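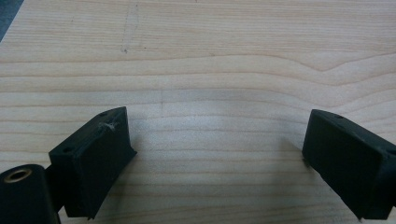

Home Builds > Grippers and End Effectors

Two-finger hand gripper, printed fingers, first full assembly
Started by seraina_c, September 15, 2024

seraina_c
OK, I'm pretty excited! The hand-held gripper is finally in one piece and I spent the evening opening and closing it over the table like a kid with a new toy. Fingers are plain black printed blocks, angled toward each other, with a brass insert in the round part next to the left one. The linkage is my own take on the old Sernen layout, shortened so it doesn't tire out my wrist. I still have a bit of stringy fluff on top of the left finger and I don't love how it looks.

Two questions before I print the next pair. Do I go thicker on the inner faces? And has anyone put rubber on theirs? My plan is to collect more than 300 short pick-and-place clips with this thing in October and train a small arm on them, so I'd like to stop changing parts at some point.

jhun_t
Oh nice, this came together fast! Fluff like that comes off with a quick pass of a lighter, or a fresh blade if you're nervous about flame. I'd leave the thickness alone. Mine are thinner than yours look and they've been fine on blocks, mugs, and socks.

walter.l
Disagree on the lighter. I rounded over a good edge that way and had to reprint the whole finger. Blade, then 2000 grit if you care how it feels. Also dry your filament! My stringing went away almost completely after that.

jhun_t
Fair, you have to be quick with it. I still say lighter — two seconds, no more.

seraina_c
Blade it is, sorry Jhun. One more from the same session, since Walter asked me in chat how far apart the fingers sit. 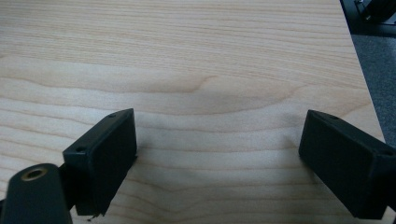
Fingers apart, nothing in the grip yet.

walter.l
Thanks, that helps. That's a generous gap. I'd want to see it close on something thin, like a playing card, before you commit to a whole month of clips. My Grallmont copy looked great open and then met at the tips only.

bozkurt_b
Agree with Walter about the card test. On rubber: yes, do it. Bare plastic on a glossy box is hopeless. I glued strips cut from a bike tube onto mine and they're still on.

damian_lucero
I'm going to be the one voice against rubber. It grabs so well that you get lazy with your aim, and then the arm learns your lazy grasps. Try 30 clips with bare fingers first and see what slips.

bozkurt_b
I get the point but I'd take lazy grasps over dropped parts. We can both be right, depends what she's picking up.

seraina_c
Wooden blocks and small boxes to begin with, so maybe I'll do a batch each way and compare. Love this forum! Card test tomorrow, and I'll post the finger files once I've cleaned up the screw holes in the model.

jhun_t
Please do, I want to try them on my Citano frame.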